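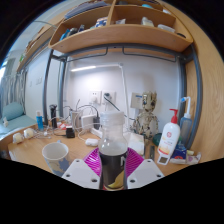
Home Talks Notes Reading Contact

Hungarian at the Kitchen Table (and Other Tables)
Speaker notes, evening session, Mansour Room

Starting

Wait for the door to close, it's a noisy one. Say jó estét kívánok, loudly, and get them to say it back. Then again, with the weight on the first part of every word. JÓ ES-tét KÍ-vá-nok. They've now done the whole of Hungarian stress, it's always the first syllable, and I want them to feel how lovely that is. No lists of exceptions! Compare with English, where you have to learn PHOtograph and phoTOgrapher one at a time like everybody else did.

Who I am: I started at fifty-one with no Hungarian relatives, no plan to move and a bad record in school French. I'm not a teacher. I can read a newspaper slowly, follow the radio when it's the weather, and hold my own in a bakery. I am still completely besotted with it.

Say early on that questions are welcome at any point. People sat on them last time and we ran out of evening.

Why bother with grammar first

The usual advice is to learn phrases. I did that for a year and had a head full of sentences I couldn't bend. What changed things was Dénes Szalai, who ran the Ratavano conversation evenings and refused to give me a single new phrase until I could take the old ones to bits. He'd write one word on the back of a receipt and we'd spend the whole coffee on it.

Put the word up: házaimban.

Give them a moment to be frightened of it. Then draw the lines in with the pen.

ház = house
ai = more than one of them, owned by somebody
m = the somebody is me
ban = in

In my houses. Four bits, each doing one job, stuck on in a fixed order. I only have the one flat, but I say this word to myself on the bus for pleasure.

Get the room to swap the ending. -ban is in, -ból is out of, -ba is into. Házamban, in my house. Házamból, out of my house. Házamba, into my house. Somebody always asks whether you have to say the "my" bit, and no, a házban is simply in the house.

Vowels that like company

This is my favourite slide so don't rush it.

Hungarian vowels come in two camps, back (a, o, u and their long forms) and front (e, ö, ü and theirs). Endings change to match the word they're joining. So it's Londonban but Bécsben, which is Vienna. Say both, slowly. Then say them wrong, Londonben, and ask how it feels. Even people who've never heard the language pull a face!

The awkward ones are i and í, and é a bit too. Mention híd, bridge, which looks as though it ought to be front and takes back endings: a hídon, on the bridge. There are a few dozen of these. I learned them by being corrected and I'd recommend that to anyone.

If time is short, drop híd. Do not drop Londonban.

On, onto, off

English gets by with "on" for nearly everything. Hungarian wants to know whether a thing is sitting there, arriving or leaving.

az asztalon = on the table
az asztalra = onto the table
az asztalról = off the table

Asztal will do for a desk as well (íróasztal if you want to be exact, a writing table). Do the three with your hands. Flat palm, palm coming down, palm lifting. It looks silly and it's how I finally got it. Then try them with a book: a könyv az asztalon van, the book is on the table.

Someone may bring up -nál, at or by, as in az asztalnál, at the table. Same three-way pattern, with -hoz for going towards and -tól for coming away. That makes a grid of nine. Handout, second sheet. Point at it, don't read it out.

Practising with what's in front of you

The part I most want them to take home. You don't need a course to practise endings, you need a messy desk. Mine went like this, every morning before work, two minutes by the clock.

Pick a thing, say where it is, move it, say what you did.

bögre = mug
pohár = glass
papír = paper
kábel = cable
üveg = bottle, and also glass the material, and with an eye in front of it, szemüveg, spectacles

A bögre az asztalon van. The mug is on the desk. Then pick it up and it's az asztalról. Put it down again, az asztalra. By the end of a month I'd stopped working it out, my mouth went to the right ending by itself.
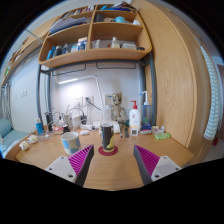 The coaster problem

A short detour, but people laugh and it makes a proper point about compounds. The word is poháralátét. Pohár, a glass. Alá, to underneath. Tét is from the verb for putting. So it's a glass-under-put, and once you've seen that you can't unsee it. Alátét by itself will do for a washer, the kind a plumber uses.

Then go quickly through some others:

hűtőszekrény = cooling cupboard, fridge
virágcserép = flower pot
tanulószoba = study room
tűzhely = fire place, though it means the cooker

Ask for guesses on the last one before you give it. I've had "barbecue" and "volcano".

Two ways of seeing a mug

Take a breath here, it's the hard slide.

Látok egy bögrét. I see a mug.
Látom a bögrét. I see the mug.

The verb changes! Not only the little word in front of mug. Hungarian verbs have one set of endings for when you're on about something in general, and another for when you and the listener both know which one. Write the two verbs large, látok and látom, and leave them up.

The -t on bögrét is the object marker, and the e at the end of bögre has gone long to carry it. Same with alma, apple, which becomes almát. They don't have to remember that tonight.

And then szeretlek, I love you, one word, with an ending of its own kept for "I" doing something to "you". Dénes saved it for the last week before the summer break in June and I nearly fell off my chair. Tell that story if the room's warm. If it isn't, carry on.

Numbers, a relief after all that

After a number the noun stays singular. Két bögre, two mug. The number has already told you there's more than one, why say it twice? Két in front of a noun, kettő when you're counting aloud or on the telephone, where két sounds too much like hét, seven.

Let them count to ten in pairs across the tables. It gets noisy and that's fine.

What I used

Be plain that other people will like other things.

Idier: the card set, 632 cards in a tin. Good strong print, one word each side and the plural written small underneath. I took out all the ones with no use to me (I will never need "harpoon") and carried the rest in bundles of 8 with an elastic band. One bundle a day, old ones back in the tin.

Sudard: the grammar. Dry as toast and I adore it. Start at the chapter on place endings, skip the history, come back to the history later when you're hooked. The index is poor so bring pencils and make your own.

A word list: I kept going until I had some 3,000 words ticked in the back of an exercise book. That was enough for the newspaper with a dictionary at my elbow. Novels are another matter and I'm still on the first one, page ninety or so.

Radio: on while cooking, without trying. You start to hear where words begin, that first syllable again.

Where to sit

Somebody always asks about the right place to study, and I used to be so fussy about it. I had a spare room tidied for the purpose and hardly used it. Any surface will do so long as your book can stay open on it overnight. Walking past an open book is worth a great deal. I've done half a page of Sudard standing up with my coat on, waiting for a lift to the station.

A corner with things on it beats a bare one for our sort of practice, there's more to name.

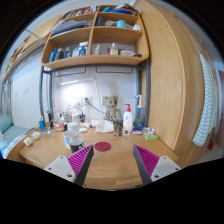

Mistakes worth making

Tell them about the bakery. I asked for a roll with the ending for "into", so that I had announced, more or less, that I was going inside it. The woman behind the counter corrected me, gave me the roll, and made me say it again with my hand on the bag. Best lesson I ever had and it cost me the price of a roll.

Also the one with egészségedre and the missing middle. Only if they're an adult group.

Ask for theirs, in any language. Leave a decent gap, someone will go.

Finishing exercise

Everyone takes one object out of a bag or pocket. Neighbour asks Hol van? (where is it?). Answer with one of the three: asztalon, if it's on the table, táskában, if it's in the bag, kézben, if it's in the hand. Vowel harmony is hiding in the last two, see who spots it. Front vowel in kéz, back ones in táska, and the a at the end of táska stretches just as alma did.

Swap partners once, then hands up for anyone who wants the reading list. Spare handouts are in the blue folder. Viszontlátásra, with the weight on VI.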